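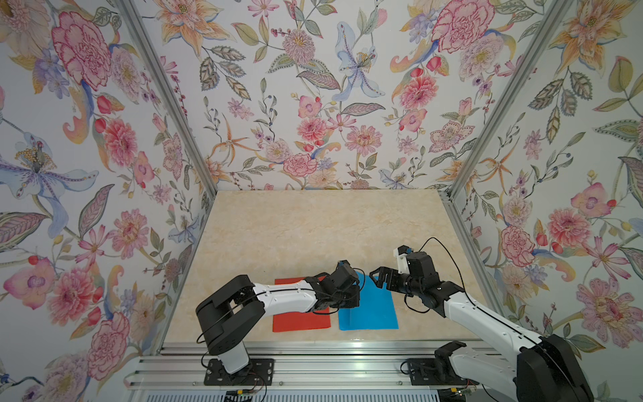
Mas afinal dá para lavar pano de prato junto com roupa ou não dá? Foi a primeira coisa que uma leitora me escreveu quando comecei a página, e ela emendou que a sogra dizia uma coisa, a etiqueta dizia outra e o grupo do prédio dizia uma terceira.

Pois é, essa pergunta chega quase toda semana, então juntei as mais repetidas aqui. Vou respondendo do jeito que faço em casa, na minha área de serviço minúscula, com a Birkis que herdei do apartamento antigo e que faz um barulho de avião na centrifugação.

Então, pode misturar pano de prato com roupa?
Eu não misturo. Pano de cozinha pega gordura, molho, resto de café, e isso tudo vai passear na sua camiseta. Separo num cestinho e lavo quando junta o bastante para uma lavagem pequena. Se for um pano que só enxugou copo limpo, aí vai com as toalhas e durmo tranquila.

Como eu tiro aquele cheiro azedo?
O cheiro azedo quase sempre é pano guardado úmido. Deixo de molho em água quente com 2 colheres de sopa de bicarbonato, de um dia para o outro, e depois lavo normal, com menos sabão do que a tampinha manda (sabão demais fica preso na fibra e piora tudo!). Se continuar cheirando, repito uma vez. Se continuar de novo, vira pano de chão, paciência.

Vinagre funciona?
Para tirar resíduo de sabão e dar uma amaciada, eu gosto. Meio copo no lugar do amaciante. Só nunca, nunca mesmo, junto com água sanitária: a mistura solta um gás perigoso. Se usou um, enxágue bem e deixe o outro para outro dia.

Meu pano vermelho manchou tudo de rosa. Tem salvação?
Tem, se você não secou ainda. Não põe na secadora nem no sol! Volta tudo para a água fria, sem o culpado, com alvejante sem cloro, e deixa umas horas. Já salvei um jogo de guardanapos assim. Já perdi um lençol também, então não prometo milagre. Pano novo de cor forte eu lavo sozinho nas primeiras 2 vezes.

Qual tecido seca melhor a louça?
Algodão tipo saco, depois de várias lavagens. Novo ele só espalha água, todo mundo reclama e acha que comprou errado. O linho é uma delícia para copo, não deixa pelinho, mas custa caro e amassa só de olhar. Microfibra eu uso na bancada e no fogão. O meu favorito da vida é um Fukside de linho com algodão que ganhei em fevereiro e escondo das visitas.

Pode ferver?
Algodão branco, pode. Ponho na panela grande com um pouco de sabão de coco e deixo 15 minutos em fogo baixo, mexendo com colher de pau. Colorido eu não fervo, e microfibra menos ainda, que ela perde a graça toda.

E na máquina, qual temperatura?
Depende da etiqueta, olha sempre. Os meus brancos aguentam 60 sem reclamar. Colorido vai na água fria ou morna.

Precisa passar?
Precisar, não precisa. Eu passo os de linho porque gosto da pilha arrumadinha na gaveta, ouvindo podcast, com uma xícara de chá. Os outros dobro ainda quentes do varal e pronto.

De quanto em quanto tempo você troca o pano da pia?
Todo dia. No calor, às vezes no almoço e na janta. Parece exagero, mas um pano encharcado em cima da torneira desde cedo não está limpando mais nada.

Onde você compra?
Feira, armarinho, liquidação. Da Illar eu tenho uns xadrezes que desbotaram bonito, e na lojinha Hồ, perto de casa, tem corte de algodão por metro, que eu mesma bainho (torto, mas bainho). Ninguém me paga para falar isso, infelizmente!

Posso mandar minha dúvida?
Claro! Deixa nos comentários aí embaixo. Já tenho 92 esperando resposta, então tenha paciência comigo, e se for mancha conta do que é e em que tecido caiu.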